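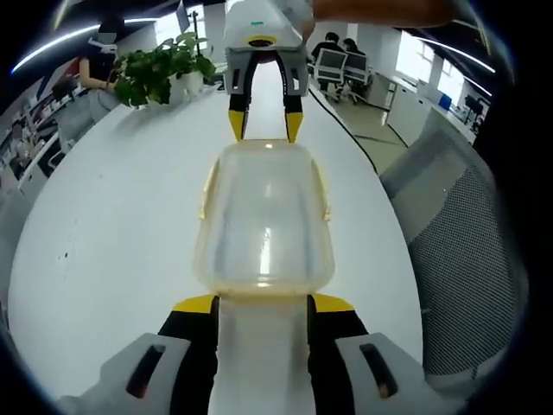
Has anyone in Londton gotten a straight answer about the clear ballot boxes the council wants for the December runoff? The line at the last meeting was that see-through boxes will "restore trust" after the Murín ward seat was decided by 15 votes. I'm not buying it yet. A see-through plastic container with rounded corners, like the one in the photo, shows you that something is inside it and not much more. Even the faint yellow tint makes me wonder how well you'd see folded paper from across a school gym. What I want to know is who holds the boxes between the close of polls and the count, and whether a regular voter is allowed to stand there and watch. The city website has a page on it that says "secure transfer procedures are followed." Great. Which ones?

murin_ward_voter
Posted 1 Jun 2021

pollbook_pat

I've worked the check-in table at the Grasidik precinct for seven elections, so take this as coming from someone who has carried the things. When polls close, the slot gets a numbered seal and two poll workers sign the transfer sheet with that seal number on it. They ride together to the count. At the other end somebody checks the number against the sheet before anything is opened. If the numbers don't match, the box gets set aside and written up.

The color of the box makes no difference to any of that. Clear boxes let people see that it's empty when polls open, which the first voter in line could already ask to be shown with the old metal ones. Hardly anyone ever asked.

As for watching, the count has always been open to the public in my time. You stand behind the tape and you can't talk to the counters. The ride over is a different story. You can't get in the car, and I don't know of any rule that stops you from driving behind it.

What you should ask for is the transfer sheet for your precinct. Ask the clerk in writing and name the precinct and the election. Don't ask for "all records on ballot security" or you'll be waiting a long time. I'd also ask for the seal log, since the two are supposed to agree. 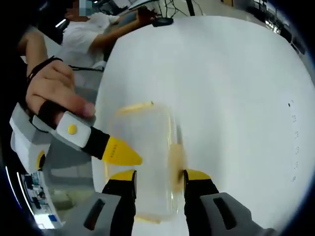

Clear container on a white table.

notfooledtwice

Follow the money. Brindalis is the company pitching the boxes, and I'd like to see what they're charging before anyone tells me about trust. Same people who voted down a longer count last time.

murin_ward_voter

@pollbook_pat thanks, that's more than I got from the clerk's office in two calls. Didn't know about the seal log. I'm still not satisfied on the ride, but I'll put in the request.

@notfooledtwice do you have a price or is that a hunch?

gravelroad

Careful with the 15 vote thing. People keep bringing it up as if the boxes had something to do with it. There were 780 ballots cast in that ward, and the argument at the recount was over mail ballots with a missing signature on the outer envelope. Those never go in a precinct box at all. They come to the clerk by mail or over the counter. So you could have boxes made of glass and the same fight would happen again in December.

If you want to push on something, push on how voters get told their signature is missing and how long they have to fix it. I asked a council member about that and was told it was "under review," so make of that what you will.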